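4.2 Do people notice worn floors?

Much of the advice given to landlords and letting agents rests on the claim that tenants judge a room by its floor. Kettler's survey is usually cited in support. It asked 800 renters to rank the features of a living room, and flooring came second, after daylight. We are not persuaded that a ranking of this sort says much about behaviour. People asked to rank floors will think about floors. Whether they would have done so without the prompt is a separate matter, and the survey has no means of telling us.

Ruppert's earlier work in Rorkham is better on this point, though it has troubles of its own. She let visitors walk through furnished flats and asked them afterwards what they remembered. Few mentioned the boards at all. But her visitors knew they were taking part in a study of housing, the flats were all in good repair, and the interviews took place up to a month later. A poor memory of a sound floor is hardly surprising. It does not follow that a marked floor would be forgotten in the same way.

Our own data come from the Brircombe letting records, which hold 1,658 viewings with written comments. We read every comment and coded it for any mention of the floor, however slight. Two readers worked separately and met to settle differences. Babatunde Mohammed, who had no part in drawing up the codes, then checked a fifth of the comments again. His reading was stricter than ours, mainly over remarks such as "tired looking", which we had at first counted as a comment on the floor when the words beside it concerned the carpet on the stairs. We have adopted his version.

Under the stricter coding, 35 comments mention a mark, stain or patch on a wooden floor. We would warn against treating this as proof that marks go unseen. Viewers may notice a stain and think it too small to write down, or may tell the agent aloud and leave the form blank. The form gives 20 lines for comments, and most people used two or three of them – often to complain about parking.

A further difficulty lies in deciding what counts as a mark in the first place. Pale boards vary a good deal in tint from one to the next, and knots and streaks can pass for dirt at a glance. Figure 3 shows a light wooden floor of long planks, with a soft-edged brownish smudge darker than the wood next to it. A second, fainter patch blends into the grain, and we could not agree on whether a viewer would call it damage. Drasero's grading scale, which has been recommended to us more than once, asks only if discolouration is "evident". It does not say to whom.

Figure 3. Pale plank flooring with darker patches (computer-rendered).

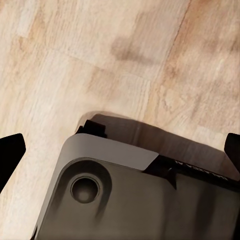 4.3 Rent and the condition of the floor

If marked floors put tenants off, we might expect the rooms that have them to let more slowly or for less money. The Brircombe records show a small difference in the expected direction, but the older flats have both the more worn floors and the worse heating, and the two cannot be pulled apart with the records we have. We therefore make no claim about price. Agents who advise sanding and sealing before every new tenancy may be right, but they have yet to show it.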